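外箱の文字はどこまで小さくできるか

市販薬の外箱に載せる情報は、この二十年で増える一方である。成分、用法、禁忌、保管条件、製造者の所在地、ロット、期限。箱の寸法は流通棚の都合で決まるため、増えた分は文字の縮小と行間の圧縮で吸収される。私はこの処理を設計の怠慢と考えている。

包装設計会社プラレックに在籍していた頃、一案件で面付けした文字数は1102字、使える面は側面二つだった。法定の最小級数は満たしていた。規格上の問題はない。ただし、規格は読めることを保証しない。可読性は級数のほか、字画密度、地色との明度差、行長の三つに左右される。漢字主体の組版では字画密度の影響がとりわけ大きく、同じ級数でも欧文より早く潰れる。地色に階調を敷けば、明度差は行の途中で変わる。 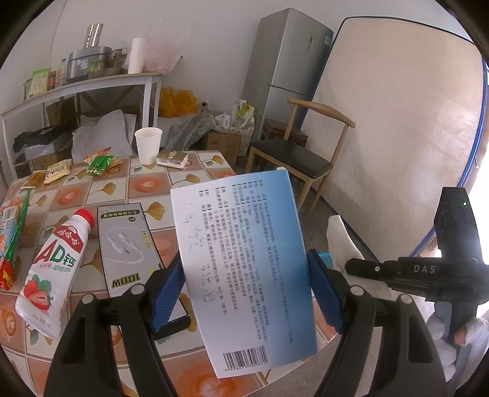 中国語表記の薬箱。白から空色へ移る地に、黒の小さな文字が並ぶ。

同僚だったバリエントスは、詳細を添付文書に移し、外箱は購入判断に要る項目へ絞るべきだと主張した。筋は通っているが、私は賛成しない。添付文書は開封後に捨てられやすく、家庭に残るのは箱のほうである。服用の直前に参照されるのも箱であり、そこから用量と禁忌を外す案は採れない。

削る対象は別にある。第一に、商品名の反復。六面のうち四面に大書する慣行は陳列のためのもので、二面で足りる。第二に、装飾の地紋と階調。第三に、同一内容の言い換えである。前述の案件で試算したところ、重複だけで300字を削減できた。空いた面積は級数と行間に回せばよい。

もう一点、余白の扱いを挙げておく。薬局の窓口でも家庭でも、箱には服用回数や開封日が書き込まれる。設計側は余白を未使用面とみなして真っ先に潰すが、筆記のための面は機能の一部として図面に寸法を入れるべきである。表面加工も筆記具の定着を条件に選定する。光沢ニスを全面に引いた箱には、水性ペンの字が乗りにくい。

二次元コードへの移行を解とする意見も多い。補助としては有効だが、端末を持たない利用者と夜間の急な服用を考えると、主たる表示にはできない。当面の課題は紙の面積の配分であり、次の改版では、まず商品名の面数から見直すことを求めたい。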